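GILTVILLE — Duseo will begin shipping Stemberg, a water-based hard finish for interior wood, to trade customers in April. The product replaces the two-part finish the company has sold to furniture makers and worktop fitters under the McIver name. McIver will remain on the price list until existing stock is used up.

## Product summary

Stemberg is a one-part clear coating for tabletops, counters, shelving and stair parts. It is supplied ready to use and needs no hardener. It can be applied by brush, short-nap roller or spray gun. Two sheen levels will be offered at launch, satin and gloss. A matte version is in trial and has no release date.

The coating is designed for surfaces that are wiped down often and that carry dishes, pans and small hardware during the day. It is not intended for floors, exterior joinery or the inside of vessels used to hold food.

Light woods were the main concern during development. Many solvent finishes turn maple, beech and birch yellow over time, and customers who sell pale worktops asked for a coating that stays closer to the color of the bare wood. Stemberg contains no added tint. A small color shift on first wetting is normal and should be checked on an offcut before the full surface is coated.

## Testing

Duseo tested the finish on 323 sample panels over 183 days. Panels were cut from solid and edge-glued stock and divided between the two sheen levels. Each panel was put through a fixed cycle of wiping, drying, point loading and stain contact. Stains included black coffee, red wine, cooking oil and a standard dish soap solution.

A total of 12 panels failed. Nine of those failures were traced to poor sanding between coats, and the remaining three to glue residue left along a joint. The application guide has been changed as a result and now calls for a solvent wipe of all glue lines before the first coat.

Scuff marks from unglazed ceramic were the most common surface defect on panels that passed. On gloss samples these marks were easier to see under side light. Duseo recommends satin for any surface that will face a window, unless the buyer has asked for gloss in writing.
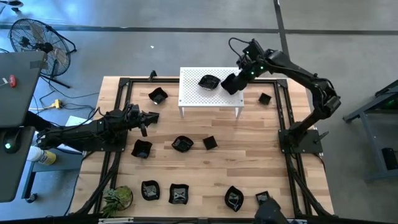
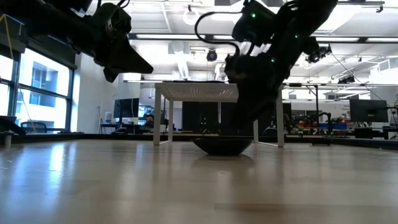 Maya Hamdan is less sure about the satin advice. In her view most fitters will order gloss anyway when the client has seen a gloss sample, and the guide would be more useful if it told them how to repair a scuffed patch without stripping the whole top. She also asked for the recoat window to be printed on the lid as well as on the side label, where drips tend to cover it.

Duseo has accepted both points. A spot repair method has been added to the application guide, and lids will carry the recoat window from the second production batch onward. The first batch will ship with a loose card giving the same details.

## Application notes

- Sand bare wood to 180 grit and remove all dust.
- Apply three thin coats. A fourth coat is advised on end grain.
- Allow two hours between coats at normal room temperature.
- Sand lightly with 320 grit after the first and second coats.
- Wait 24 hours before light use and seven days before wet cleaning.
- Do not apply over wax or oil. Old finishes must be removed down to clean wood.

Surfaces previously coated with McIver can be recoated with Stemberg after a full sand, provided the old film is sound and shows no lifting at the edges. Mixing the two products in the same container will cause the finish to gel.

## Supply and ordering

Stemberg will be sold in one-quart, one-gallon and five-gallon containers. The opening production run is 3829 gallons across all sizes, and satin makes up the larger share. Orders will be filled in the order received. Trade accounts that now have McIver on standing order will not be switched automatically — account holders must confirm the change with the sales desk.

Sample boards in both sheens can be requested from the Giltville office. Each board shows one, two and three coats on maple and on red oak. The safety data sheet and the revised application guide will be packed with every first order.

The sales desk is open until 4 p.m. and closes at noon on Friday. Press questions should be sent to the Giltville office, marked for the product desk.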